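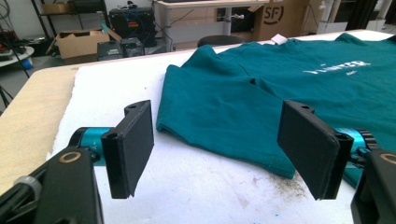
A teal T-shirt on a white pad, partly folded.

Folding Printed T-Shirts on a Padded Table

Most T-shirts come out of the drawer creased for the same few reasons. They were folded on a bed, or folded too small, or pushed into a stack that was already full. A table at hip height takes care of the first one. Put a pad on it if the top is slick, so the shirt stays where you lay it.

Start by shaking the shirt once by the shoulders. Lay it down and smooth it from the collar to the hem with the flat of your hand. Don't pull on the hem to get wrinkles out. Knit stretches, and the bottom edge will end up wavy.

Fold one side in toward the middle, then lay the sleeve back on itself so it doesn't stick out past the fold. Do the same on the other side. Bring the hem up to just under the collar, then fold in half again. For deep drawers, fold in thirds and stand the shirts on edge.

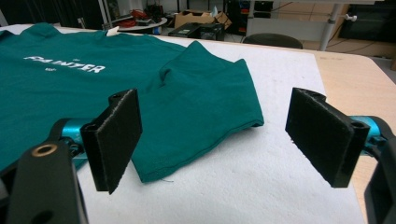
Shirts with printing need a little more care. Old lettering can stick to itself if it's folded face to face and then sits under weight in a warm closet. With a word running across the front, like PAINTER on the teal shirt, fold so the print ends up on the outside. You can also read it in the drawer that way. Look over the hem while the shirt is flat. A loose thread like the one hanging there should be snipped close with small scissors — never pulled, or the stitching may come out with it.

If the fabric bunches up along a fold, open that fold and smooth it again. Pressing down on a bunched edge just sets the crease. Thick seams are the usual trouble spot, so try to keep the fold line an inch or so away from them.

Work shirts can go in their own stack. I keep mine on the lower shelf and the better ones in the dresser.
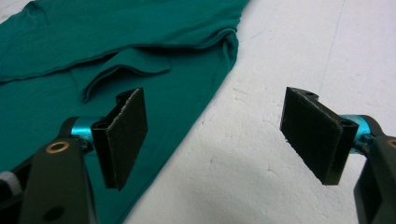 Ese Uzor writes that she gave up on folding in half and now rolls everything from the hem up. "It takes less room in a suitcase, but you have to get the sleeves flat first or you end up with a lump in the middle," she says. Rolling is fine for travel and for soft knits. For heavy cotton I still fold, and I leave enough space in the drawer to slide a hand in beside the stack.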